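Breakfast and lunch host wanted – Lallura guesthouse, Skondale

Posted 9 February 2025

We need a breakfast and lunch host from April. Small guesthouse, 9 rooms, busy most of the season. Part time to start, more hours in summer if you want them.
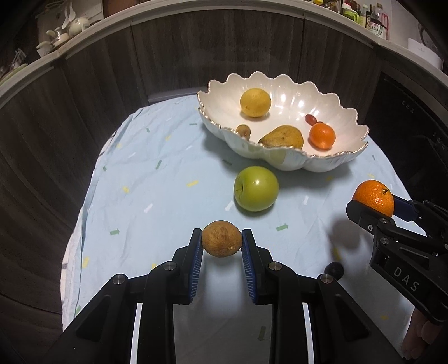
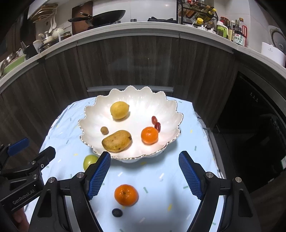
Fruit at the table, light blue cloth.

What you'd be doing:
Setting tables by 8. Coffee, tea, juice, toast. Cold plates mostly, eggs to order. No grill, no fryer. Fruit on every table, topped up as it goes. Packing trail lunches for walkers (orders come in the night before, on the clipboard by the back door). Clearing, wiping down, running the dishwasher. Stock list for the Ekalura delivery, twice a week. Some phone calls and the odd check-out when the desk is tied up.

What we're after:
Someone who is OK with mornings. Really OK with them. Friendly but quick. Able to carry a full tray up one flight of steps, there is no elevator. Food handler card, or willing to get one before you start – we pay the fee. Kitchen experience nice but we will train. A second language would be great, we get a lot of visitors from overseas.

You don't need a car. The bus stops at the bottom of Bauerfeind Road and it's a short walk up. Bike rack out back.

Hours and pay:
Four or five mornings a week, incl. one weekend morning. Shifts end after lunches are cleared. Hourly pay plus a share of tips, rate depends on experience, ask us. Breakfast included. Paid trial shift, of course. After 60 days you get the staff rate on rooms for family and freinds.

Also looking for one weekend fill-in, same job, fewer hours. Students welcome. Say so in your note if thats the one you want.

To apply:
Short note and a phone number, résumé if you have one. Drop it at the front desk any afternoon or mail to Lallura, Box 1267, Skondale. Tell us which mornings you can't do. Two references please, one can be a teacher or neighbor.

We'll call everybody back, may take a week or so. Position open until filled.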